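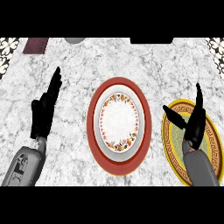 Chapitre 4
La vaisselle de table : matières, formes et mise en place

Objectifs du chapitre
Reconnaître les principales matières céramiques employées en restauration.
Choisir une assiette selon le mets et le type de service.
Calculer une dotation de départ et suivre la casse.

4.1 Pourquoi étudier la vaisselle

Dans un restaurant, l'assiette est à la fois un outil de travail et un poste de dépense. Elle passe du placard à l'étuve, de l'étuve au passe, du passe à la table, puis à la plonge, et recommence ce trajet plusieurs fois par jour. Un modèle trop lourd fatigue le personnel de salle. Un modèle trop fin s'ébrèche au lave-vaisselle. Le choix se fait donc avec la cuisine, la salle et la plonge, avant toute considération de décor.

4.2 Les matières

On appelle céramique tout objet façonné dans une pâte minérale puis durci par la cuisson. Quatre familles intéressent la restauration.

La terre cuite est poreuse. Vernissée, elle convient aux plats à gratin et aux raviers. Elle supporte mal les chocs thermiques.

La faïence est une pâte poreuse recouverte d'un émail opaque. Elle prend bien la couleur, mais un éclat dans l'émail laisse entrer l'eau et les graisses. Toute pièce ébréchée est retirée du service.

Le grès, cuit à température plus élevée, est dense et peu absorbant. Il garde bien la chaleur. Son poids est son principal défaut.

La porcelaine est blanche, dure, et translucide en faible épaisseur. Les versions hôtelières ont un bord renforcé. C'est la matière la plus répandue pour le service à l'assiette.

4.3 Les formes et leurs usages

L'assiette plate comprend un bassin, partie centrale qui reçoit le mets, et une aile, ou marli, qui reste dégagée. Le pouce du serveur ne dépasse jamais sur le bassin.

L'assiette de présentation est plus large que l'assiette de service. On la pose avant l'arrivée du client, et elle encadre les assiettes des premiers plats. Selon la maison, on l'enlève à la commande ou après l'entrée - l'essentiel est que la règle soit la même à toutes les tables. Elle ne reçoit en principe aucun aliment directement.

Un filet doré sur l'aile impose une vérification : les décors métalliques ne vont pas au micro-ondes, et certains ne tiennent pas au lavage en machine. La fiche du fabricant fait foi.

4.4 Étude de cas : la brasserie Grellham

La brasserie Grellham compte 68 couverts et assure 2 services par jour. Elle renouvelle sa vaisselle en juin et compare la gamme Gusto, en porcelaine, et la gamme Bralis, en grès. Le devis du fournisseur Farooqui pour la première s'élève à 3 407 euros hors taxes, livraison comprise. La gamme Bralis n'a pas encore été chiffrée.

Avant de lire la suite, relevez les informations qui manquent pour comparer les deux offres. Pensez au poids des pièces, à leur empilage et à la possibilité de racheter le même modèle à l'unité.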